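Home Explore Notifications Messages Profile

Máté Lengyel

I want to write a little about old desktop computers, because this month I spend most of my evenings inside them. It will be a few posts. Please excuse my English, I am careful but slow.

In Bramska we had a room with towers which did not start, or started and then stopped. People had put them there over the years with a paper note on top. "Makes noise." "Was fine on Friday." One note said only "no."

I asked if I may take them apart and see which parts are still good. They said yes, and they gave me the key to room 707 and a box of screws which fit nothing.

First lesson, very simple: lay the tower on its side before you do anything. I used to work with it standing up, with my head bent like a chicken. When it is lying down you see the whole board from above, and a screw that falls does not go under the power supply so easily.

Second lesson: take a photo of the cables before you pull the first one. Then take another one from the other side. I have a good memory for songs and a very bad one for small connectors at the front panel. On one machine I needed a whole evening to make the power button work again.

I also write the name of the machine on tape and put it on the case. I named them after villages near my grandmother. The one which I opened on Sunday is Druvutdale. 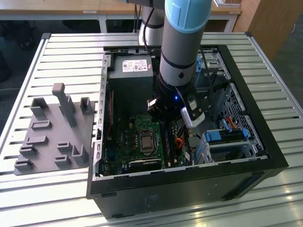 Druvutdale with the side panel off. No processor in the socket, blue latches on the drive cage.

I like the inside of this type. The drive cage has blue plastic pieces, and in my experience blue in such a case means "you may touch this." You press or pull, and the drive comes out without a screwdriver. Somebody at a desk thought about the person who would repair it later. I would like to shake his or her hand.

The empty socket is the place where I am most nervous. Please do not put your finger in there. Do not clean it with a cloth either, the threads can catch. Close the metal lid and leave it closed until you have a processor in your hand.

About memory, because two people asked me under my last thread: open the clips at the slot first, look where the notch is, and compare it with the slot before you push. If it does not match, turn the module around. If it still does not match, it is the wrong kind and no force will help you.

Then push on both ends with your thumbs, evenly. It needs more force than you expect. The first time I was sure that I broke the board.

Vanags wrote to me that one should always try with one module first and add the others later. I agree. I did it the other way for years and it cost me much time.

Current state of the room: 3 machines are running again, 7 are only for parts. Ultunlow is in the middle, it starts when it wants. I suspect the power supply but I have not tested it yet.

If somebody has a spare processor cooler with the old type of clip, please write to me. I can pay the postage, or trade for the screws.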